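讲者备注：一支舞曲乐队怎样跟着舞池走
25/11/2024，Clirau音乐厅小厅
投影接左侧电脑，声音走调音台第2路

开场前
先放Purkus现场录音的后半段，从铜管进来那里起，音量推到大家说话得稍微提高嗓门的程度。人坐得差不多了，慢慢拉下来，别一刀切。上台先不打招呼，跟着最后几小节拍手，看有没有人跟。有人跟就多拍四小节，没人跟也没关系，笑一笑开始讲。

第1页 标题
大家晚上好！刚才进门的时候，我看见前排有几位的脚已经在动了，太好了，今天晚上最想聊的就是这个：脚为什么会动。

我听Purkus听了很多年，前年开始跟着他们跑巡演，帮忙搬鼓、贴曲目单，晚上站在舞台侧面看。站在那个位置听舞曲，跟在台下听完全两回事。台下的人看乐队，台侧的人看得见乐队在看谁。他们在看舞池！领队的眼睛几乎没离开过前面那片地板。

（停一下，喝水。）

第2页 巡演路线
这是去年那趟巡演的路线，从Clirau出发，沿海岸一路往南，到Ambaye收尾，全程2,178公里，一辆大巴加一辆拉乐器的货车。念这个数字的时候慢一点，底下通常会有人倒吸一口气。

路上的事可以讲一件，看时间。我个人最喜欢讲康加鼓皮受潮那件：下午试音的时候，低音鼓怎么调都发闷，鼓手索性把那只鼓的部分全改到高音鼓上，结果那天晚上第三首歌一出来，整个味道变得又脆又亮，后来他们一直保留了这个打法。如果前面开场拖了，这件事跳过，直接去第3页。

第3页 舞曲的骨架
这里要动手了。请大家先用右手拍桌子或者大腿，拍最普通的四拍，越稳越好。好，保持住。现在我用木棒敲五下的那个节奏型，三下在前，两下在后。听见了吗？这就是骨架。钢琴、贝斯、铜管、合唱，所有人都挂在这副骨架上。

（先敲慢的，敲四遍。再敲正常速度。）

接着反过来，两下在前，三下在后。同样是五下，整首歌的重心就挪了位置。跳舞的人不一定说得出哪里变了，可是身体马上知道。我每次教这一段都特别高兴，因为总有人突然“啊”一声，那一声比掌声还好听。

提醒自己：不要讲乐理名词，“切分”说一次就够了。有人问再展开。

第4页 贝斯为什么总抢在前面
放第一段示例，只有贝斯和木棒。请大家注意贝斯落在哪里。它老是提前半拍到，像一个赴约永远早到的朋友，正拍那一下反而空着。空出来的地方留给谁？留给脚。跳舞的人自己踩下去，把那个空补上，所以大家会觉得这音乐有一部分是自己演的。

放第二段，同样的旋律，我请乐手把贝斯改到正拍上。听完问一句：还想动吗？多半会有人摇头。让这个对比自己说话，不要急着解释。

第5页 速度
Purkus最受欢迎的一首舞曲，录音室版本是每分钟119拍。现场呢？开头比录音慢一点点，中段合唱进来以后往上走，到铜管齐奏的时候明显快了。以前的录音师会把这叫做“不稳”。我跟鼓手聊过，他的说法我非常喜欢：人热起来心跳会快，鼓跟着心跳走，有什么不稳的呢？

当然也有跑过头的时候。去年在一个很小的场子里，最后一首快到小号手根本吹不全那串音，他干脆把小号放下来，跟着大家一起唱。那晚的录音我听过好多遍，技术上乱七八糟，快乐得不得了。

第6页 中场前的一段
讲到这里换一口气。灯光请打亮一点，让大家活动活动肩膀。

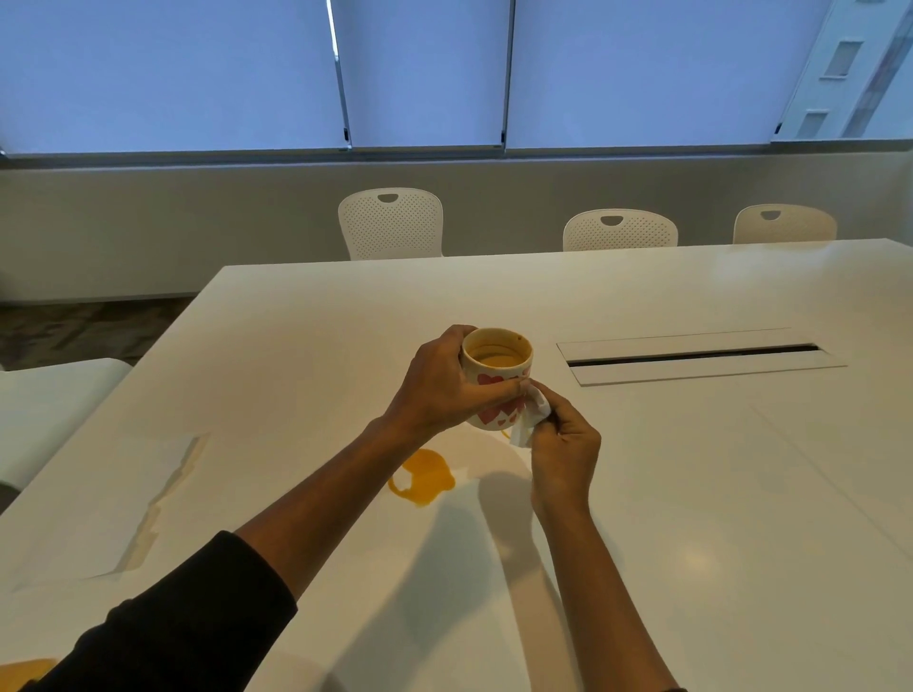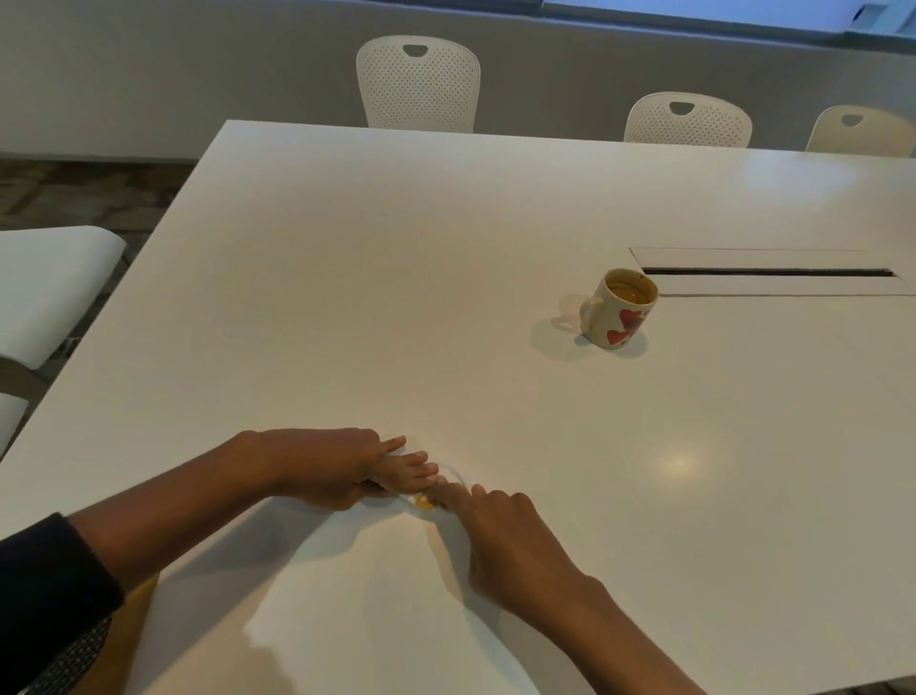
好，继续。接下来讲我最着迷的部分：领唱和合唱怎么对答。

第7页 一问一答
舞曲的前半首一般是写好的，有故事，有段落，句子完完整整。到了后半首，歌词缩成一句，合唱反复唱这一句，领唱在中间即兴。唱什么呢？唱今天的天气，唱这座城市的路，唱前排那位穿绿衬衫的先生跳得真不错。观众听见自己的城市被唱进去，那个反应没有办法形容，整片地板都在响。

带大家试一次。左半场做合唱，唱“再来，再来，天还没亮”。右半场打拍子。我来领唱，随便编。声音不好听也照唱，我带头难听，大家就放松了。

（唱四轮。第三轮以后如果气氛好，请右半场也来唱，两边轮流。）

唱完问大家：刚才编词的时候，我在看哪里？对，我一直在看你们。谁笑了，我就把那个词再唱一遍。领唱就是这样工作的，台上的即兴有一半材料来自台下。

第8页 关于争议
这一页认真讲，速度放慢。

去年秋天去Ambaye之前，当地有人反对这场演出，报纸上吵了一阵子，理由和音乐本身没什么关系，牵涉到两地之间多年的旧账。乐队里面看法也不一样，有人想取消，有人坚持要去。大巴上讨论了一路，吵得挺凶，最后大家决定去，并且说好台上不发表谈话，谁想谈自己的立场，下了台以个人身份谈。

我不打算在这里判断谁对。反对的人里有些话我觉得有道理，也有些我听着难受。我想讲的是那天晚上我看见的：门口有人举牌子，场内有人跳舞。散场以后，几位举牌子的人和几位刚跳完舞的人站在街角说话，说了很久，声音时高时低。我搬着鼓架从旁边经过，走了三趟，他们还在说。

（这里停久一点，不要急着翻页。有人想当场发言，请他留到问答，语气温和些。）

第9页 录音怎么留下来
Vulness是一家很小的厂牌，办公室就在一家修车铺楼上，他们把Purkus早年的现场磁带一盘一盘转成数字文件。我去帮忙听过几个下午。有些磁带只标了城市，连曲目都没有，得靠铜管的编制来猜年份：有长号的是早期，长号换成第二支萨克斯的就晚一些。

放第三段示例，这段声音很糙，低频糊成一团，还能听到有人在话筒旁边喊朋友的名字。请大家忍一忍，听到合唱进来那里。同一句合唱，现在的乐队还在唱，旋律一个音没变，可是后面钢琴的花样全换了。我觉得特别动人！一首歌可以像一栋老房子，住的人换了几茬，楼梯还是那道楼梯。

要是放不出声，就自己把两种钢琴型在键盘上弹一遍，左手别弹太重。

第10页 回到地板上
最后十分钟全部留给跳舞，椅子往两边推。不教复杂的，只教基本步：左脚前，收回来，停；右脚后，收回来，停。那个“停”最要紧，很多人急着把它填满。告诉大家，停的时候听贝斯，贝斯会告诉你什么时候走。

先不放音乐，我敲木棒带两遍。然后放慢速的练习版，再放正常版。有人踩到别人，继续跳。不想跳的朋友可以留在椅子那边打拍子，手里有钥匙的摇钥匙，声音很好听。

问答备用
有人会问怎么挑第一张唱片。回答：先挑现场，再听录音室，顺序别倒过来。现场里你听得到人群，会明白每一段为什么要那么长。

有人会问舞曲算不算“严肃”的音乐。可以请他试着一边唱合唱一边拍那五下木棒，手和嘴各走各的。一般试完大家就笑成一片，然后问我能不能再来一次。

有人会问Purkus什么时候再来Clirau。目前说法是明年春天，场地还没定，不要替他们答应日期。

有人会问能不能要今天的示例录音。前两段可以给，第三段是Vulness的磁带，得先问过他们，请对方留下邮箱。

收场
音乐不要停，从练习版直接接到完整的现场版，一边收线一边让大家跳。木棒记得拿回来，上次落在钢琴盖上了。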